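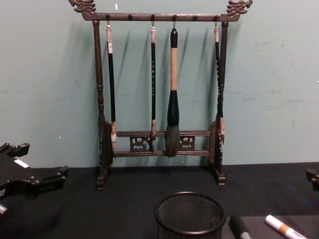
I've been going to the Friday brush class in Colturville since June, and people keep asking what to buy first. Short thread on what I own, what I use and how I look after it. The one thing I'd get early is a rack. Mine is dark wood with dragon heads on the ends of the top bar, which is more decoration than I needed, but it stands steady on the table. Six knobs, four brushes, and two empty places that I've been told not to fill yet.

2/ The advice about not filling them came from Noémie Caron, who teaches the class. She has students work with the same few brushes for a whole season. I was annoyed by this for a month. Then I stopped switching every ten minutes and my horizontal strokes got straighter.

3/ Sizes. I do nearly all my practice with the thin ones. The big one with the thick bamboo-colored section only comes down for single large characters, one to a sheet. It holds a lot of ink and I still flood the paper with it.

4/ If you're buying your very first brush, go for a medium. Too small and you end up drawing with the tip like it's a pen. Too big and you spend the evening blotting.

5/ Washing. Cool water, no soap, right after you finish. Press the ink out with your fingers from the top of the hair down to the tip. Keep going until the water runs close to clear. It won't go all the way clear on dark hair, so don't chase it.

6/ Then shape the tip and hang it, hair down. Water left standing in the base of the hair loosens the glue, and that's how heads fall off. I lost one that way in my second week – stood it in a mug overnight, tip up, like a paintbrush.

7/ Don't put the plastic cap back on. The cap it came with is for shipping. Throw it out.

8/ Check the loops. The cord on a cheap brush can be thin and it frays where it sits on the hook. I replaced one with waxed thread, double knot, took 2 minutes.

9/ Someone asked about the table. I keep a black cloth on it. Ink gets everywhere and on black I don't care. Under the paper itself I use a felt pad, otherwise the sheet sticks and tears when you lift it.

10/ Paper: I buy the practice kind from Rengifo, 103 sheets to a pack for some reason. One side is smoother. Write on the smooth side. I got through a whole pack on the wrong side before Romain Poulain, who sits next to me, turned one over and showed me.

11/ Dusting. A carved rack collects dust in all the openwork. A dry makeup brush gets into the swirls. Don't use spray polish, it drips onto the brushes and the hair won't take ink properly afterward. Take the brushes down first anyway.

12/ Where to get a rack: I found mine secondhand in Grellititz for 19 dollars. New plain ones start at 14 if you look. Check that it doesn't rock and that the feet sit flat. Check the hooks too, they should turn freely and not pull out.

13/ You can also put a row of cup hooks under a shelf. Romain does this and his brushes are in better shape than mine.

14/ Next week is the start of running script, so no more big characters for a while. If anyone near Nillasden has a spare inkstone with a lid, send me a message. Mine has a chip on the corner and leaks onto the cloth.

Home | Threads | Saved | Topics | Search

Print this thread
E-mail this thread

Contact | Copyright | Back to top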